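Open day at the Cutby flooring works

Cekitz opens its Cutby works to the public once a year, and on 13 May 2019 I took the 4 o'clock tour, having been told there would be cake. There was a plate. We started in the timber yard, where 21 of us stood admiring stacks of boards with the polite silence people save for other people's babies.

The sorting hall was better. Old planks come in from barns and mills, get their nails pulled and are graded by color, which seems to mean brown, other brown and a gray they call Huet. A sign claimed 1000 boards a day. I saw a good many of them leaning on a wall, having a rest.

Last stop was the showroom, a long room called Lastlow for reasons lost to the brochure. It's the only part of the building where you get to walk on the product, and I spent longer looking at my feet than I have since dance class. 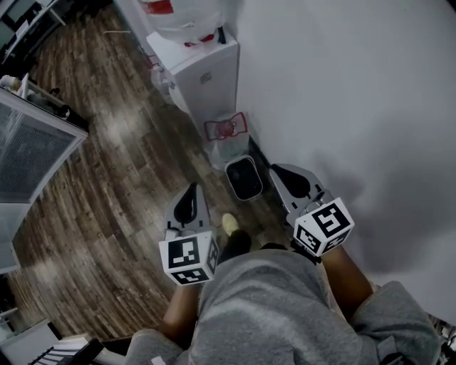

I liked the mixed floor best - long planks, brown next to gray next to something much darker, with the grain showing and worn patches left alone. It costs more than the smooth kind, naturally. Wear is extra.

I left with a sample and a price list. The next open day is in July, and parking is behind the kiln.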